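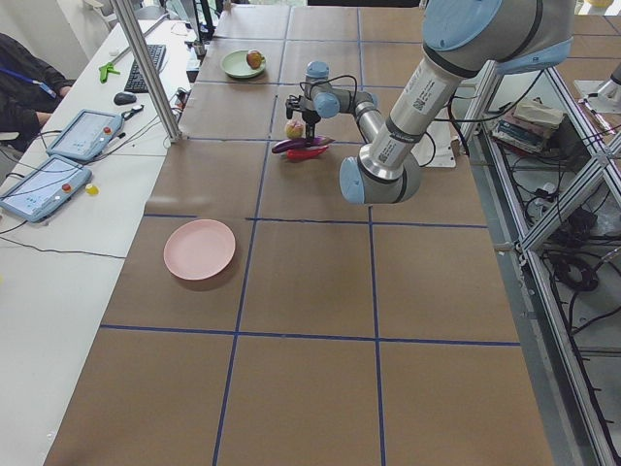 Figure 3. Disposition des aliments sur la table quadrillée : assiette rose vide, assiette vert clair avec une pomme, pêche, aubergine et piment posés sur le papier.

Lundi 29 septembre 2025
Par A. Stojanović

3.2. Matériel et surface de travail

La table est couverte d'un papier kraft brun, sur lequel des bandes de ruban bleu foncé délimitent de grandes cases rectangulaires. Nous avons choisi ce papier après les essais de Hundalmont, où une nappe claire rendait difficile la lecture des contours de la pêche. Le corpus Filtow contient 137 dispositions, chacune composée à partir du même petit ensemble d'aliments et des deux assiettes.

Les aliments diffèrent par la forme et par la couleur. La pêche et la pomme sont rondes et peuvent partager une même teinte rouge ; l'aubergine et le piment sont allongés, mais leurs couleurs les séparent bien. Dans la figure 3, ces deux derniers sont presque en contact et parallèles. Nous appelons cette situation « voisinage serré » — elle concerne 23 dispositions du corpus.

L'assiette est considérée comme occupée dès qu'un aliment repose dessus, même s'il dépasse du bord. Ce choix est important pour l'aubergine, dont la longueur ne permet pas toujours une position entièrement intérieure. Quand elle est couchée sur l'assiette rose, son extrémité arrondie sort à gauche, tandis que le pédoncule vert pâle est tourné vers la droite. Le piment et la pêche, restés sur le papier, sont annotés « hors assiette », et la pomme garde l'étiquette de l'assiette verte.

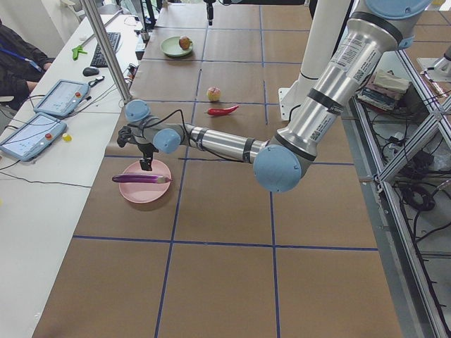

3.3. Annotation des positions

Chaque aliment reçoit une case, un support et, s'il est allongé, une orientation. Lorsqu'un objet touche le ruban, nous retenons la case qui contient la plus grande partie de sa surface. Les cas douteux ont été relus une deuxième fois, sans accès à la première annotation.

Documents liés
Sokport : vocabulaire des supports et des récipients
Filtow : guide d'annotation, version de novembre

Contact | © Projet Filtow | Haut de page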